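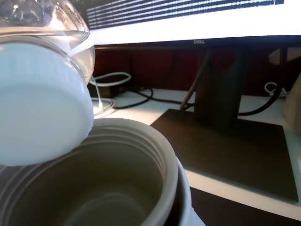 Bakker wrote to me in April to say I was being unfair to Ludex, that their pouring cell runs all day without a hand on it, and that people like me always find the one bad morning and write about that.

Fair enough, so let me write about a good morning. I spent one at Kamaditz, where the cell does a simple job: pick up a vessel of clear liquid, tip it over a cup, stop, put it back. The brochure says setup takes 60 seconds. I believe that number in the same way I believe the cooking time on a packet of rice.

What the 60 seconds covers is loading a saved routine. Before that, somebody has to teach the thing where the cup is. The cup goes in its spot, the vessel is brought over by hand-jogging, and the technician crouches with one eye shut to judge the gap above the rim. Too high and it splashes. Too low and the lid touches the cup, the arm reads that as a collision, and you start again. There were 43 saved positions in the controller when I visited, and most of them had been made by copying an older one and nudging it a bit. Which were still any good? The technician knew. It wasn't written down anywhere I could find.

Then there's the glass. A camera that can find a coloured plastic bottle from across a room goes to pieces over clear glass with clear liquid in it, particularly under bright light, when the brightest thing it sees is a reflection. The fix at Kamaditz was to shift a lamp and then forbid anyone from shifting it back. It's a perfectly reasonable fix. It also means the cell now depends on a lamp, and the lamp isn't in the maintenance schedule.

The cables bother me most. Every cell I've been shown has a tidy drawing of its wiring and then the real wiring, lying wherever it was dropped when a part got swapped. Bultier sells a service plan that asks for an inspection every 200 hours, and the checklist has a line for cable strain at the joints. It has nothing for the mess on the bench, where a tug on the wrong lead can take out the screen you're reading the fault code on.

I'm told the gripper pads last 2,000 cycles. On whose glassware? A dry jar and one with a film of condensation are different jobs for a rubber pad, and the people running the cell change theirs when the grip starts to feel off. I'd trust that over the counter.

None of this makes it a bad machine. It pours well once it's been fussed over. My complaint is with the word "unattended," which gets printed on the quote and then costed as if the fussing were free. If Ludex wants to win me over, they could put the technician's hours on the same page as the cycle time, and leave a blank line under it for the lamp.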